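The Boring Half of the Job

An opinion

I've spent most of the summer folding children's clothes by remote control, and I've come to hold views.

The outfit I work with, Jirlow, rents a unit in Kurnville, between a tile wholesaler and a place that does something to windshields. We gather demonstrations. A person moves one set of arms, another set copies, and everything the joints and cameras do is written to a disk. Do that often enough and a model learns to fold a shirt, or learns to do something near a shirt that resembles folding if you're in a generous mood.

My complaint is with the way people in my line talk about "enough." Enough is always a number. We had a target of 589 episodes for the Kusska garment set, a figure chosen, as far as I can tell, by someone dividing a budget by an hourly rate. The number went on a whiteboard. After that, every conversation in the building was about the number.

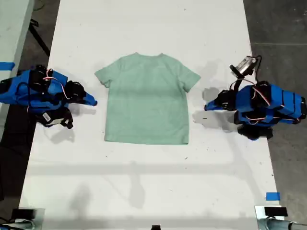

Last updated: 23 August 2026

What happens when you chase a number is that the starts all come out alike. The operator wants a quick episode, so the shirt goes down flat, neck at the top, sleeves out to the sides, square in the middle of the table. It's how you'd lay out a shirt for a catalog. It's also a position that no shirt in the history of laundry has taken up on its own. Shirts come out of a dryer inside a pillowcase, wrapped around a sock.

I went back through our first 353 episodes one slow week and sorted them by how they began. Of those, 298 began with the garment spread out flat and tidy. I'd laid out a fair share of them myself, and I remember being pleased with how neat they were. I used to nudge the hem straight before hitting record. I was, in effect, doing the hardest part of the task by hand and then charging the client for the easy part.

The model we trained on that was very good at folding shirts that were already nearly folded. Give it one dropped from waist height and it closed its fingers on the air where a sleeve ought to have been, several times, with great confidence. I've seen waiters do the same thing with a check.

The usual answer to this is more data. I've been to the talks. Somebody puts up a curve that rises to the right and the room nods, and the curve is probably even true, on average, for somebody with a warehouse and a few hundred operators. For a small shop it's terrible advice. More of the same start is the same start again, at full price. I would rather have 15 ugly episodes than another afternoon of lovely ones, and I've said so in meetings until people began checking their phones.

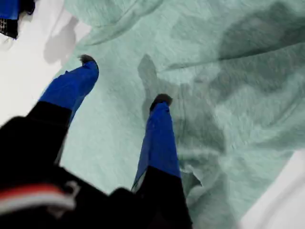 Ugly episodes are slow, and that's the real objection to them, whatever gets said about consistency. A clean fold takes an operator under a minute. Starting from a heap, you spend the first stretch just working out what you're looking at, and the wrist view is not much help. When the cloth is bunched up into ridges and hollows, with the fingers apart over it and the gripper's own shadow lying across the middle, a dark patch might be a crease or might be the machine getting in its own light. You hover. You try an edge, and it proves to be the wrong layer. You put it down again and feel foolish, and all of this is recorded.

I think that fumbling is the most valuable thing we make, and it's the first thing to be thrown out. Our reviewing tool, Meesuk, flags any episode with a long pause or a repeated grasp. Those are sensible things to flag if you believe a demonstration should be a performance. But a model that has only watched people get it right first time has no idea what to do when it gets it wrong, and it will get it wrong, on a Tuesday, in front of the client.

So we changed a few things, over some grumbling. The operator no longer sets the table. Whoever is passing picks the shirt up and drops it, and the person at the controls takes what they're given. A second attempt at a grasp stays in. Meesuk still flags the pauses, but now a human has to watch one before deleting it, and it's surprising how many survive once deleting them takes effort. We kept some flat starts, too, as a small share of the total. People do occasionally lay a shirt out flat, usually when guests are coming.

The count on the whiteboard slowed to a crawl, and I got an email asking whether something was broken. I replied that the operators were learning to fold laundry. There's a review in October, where I expect to be asked for a number again. I plan to bring a shirt and drop it on the table.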